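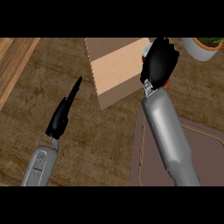 A cardboard box and a dark wooden tabletop

Box making in Skenmont

Box making was the main trade of Skenmont, a river town in the Ultulau valley, for most of the last century. It began as a sideline of the local paper mill, which sold its rougher board to fruit growers. The growers folded and stitched their own boxes at home, often on the kitchen table, and paid for the board after the harvest.

The first proper works, Salian, opened beside the mill and took on 100 people. A second firm, Camatus, was set up across the river by Sotiris Zervas, a former foreman at Salian. At its height the trade employed 748 people in a town of 4,000. Work was busiest from April until the end of the apple season, when the day shift started at 6 in the morning.

Most Skenmont boxes were made from a single sheet. The sheet was creased, slotted at the corners and joined along one side with wire stitches, later with glue. Fruit boxes were usually left open at the top so that they could be checked at market - lids were sold apart and cost extra. Boxes for dry goods had four flaps and were sent out flat, tied in bundles with string.
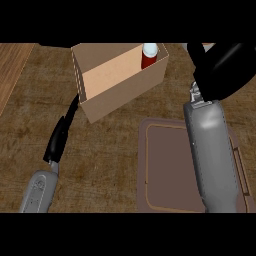 The two firms made much the same goods and competed mainly on price. Camatus bought a printing press and began to put growers' names on the sides, and Salian followed a few years later. Both lost custom when the larger growers changed to plastic crates that could be washed and used again. Camatus closed first. Salian carried on with a smaller staff, making archive boxes and cake boxes, until the mill itself shut.

The history of the trade was written up by Sowmya Kurup, whose book draws on wage ledgers and talks with former stitchers. The Salian building is now split into flats. The Camatus site was cleared, and only its gateposts remain.

See also: Ultulau valley; Paper mills; Fruit growing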